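Prerkstead Shared Kitchen – Users' Meeting
Wednesday 20th September, second floor kitchenette

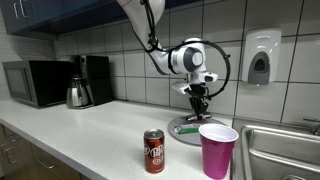

Chair: Bimla Garg. Fostitz, Derkell and the front office were represented. Shemweta sent apologies and a written note, which was read under item 3.

1. Last meeting
Notes accepted with one change. The shelf in the tall cupboard belongs to Derkell, not Fostitz.

2. Counter
Several people said the counter is often too full to make a sandwich on. Cups and cans get left beside the sink and stay there overnight. Agreed that anything left out after the evening clean will be thrown away if it is disposable, or put in the crate under the window if it is not. The crate gets emptied on Fridays.

Derkell asked whether wrapped snacks count. Agreed that unopened bars and similar go in the snack drawer for anyone to take.

3. Drinks and cups
Shemweta's note asked for the office to stop buying plastic party cups and use the mugs. There was some support for this. Fostitz pointed out that there are only 16 mugs and they run out whenever there are visitors. Left as it is until the present cups are used up, then look at it again. Bimla will find out what a second set of mugs would cost.

Soda cans go in the blue bin, rinsed. Please don't pour the leftovers into the plant.

4. Sink
The drain has been slow since the start of September. The building office has been told twice. Bimla to call again and ask for a date. Until then, scrape plates into the trash before washing.

5. Drawers and cabinets
The lower cabinets need sorting. Fostitz offered to empty them and wipe them out – everyone else to label what they want kept. Unlabeled lids and boxes will go.

6. Money
The kitchen fund stands at $700. Paper towels and dish soap to be bought from it as before. Derkell still owes its share for the summer and will pay this week.

7. Other business
The microwave clock is wrong again. Front office will reset it.

Meeting closed after item 7. Next one to be set by email.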